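The Long Table by Charito Lumbao: my review

Jan 16, 2026

I read this memoir in two evenings, and I don't read fast! My sister-in-law pressed it on me back in October and I kept putting it off, mostly because family memoirs tend to wear me out.
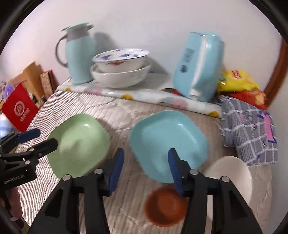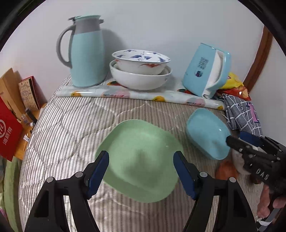 What it's about

Lumbao was raised by her grandmother in a little town she calls Trinito, and she didn't meet her father, Simon, until she was 12. He turns up one Sunday with a suitcase and a wife, and the rest of the book is about whether she can forgive him (it takes her almost 200 pages, and I was glad she didn't rush it).

What I liked

The grandmother! She prays out loud while she's doing the dishes, and argues with God about the price of rice. I laughed a lot. The chapter where Simon gets sick is very plain and very good, and I had to put the book down for a bit.

What I didn't

The middle sags. There's a long stretch about her pastor, Zakaria, and his church building fund that I skimmed. The print in the Iltent paperback is small too, so if you're over 60 like me, get the large print or borrow a lamp.

Four stars. My copy is going to my daughter next.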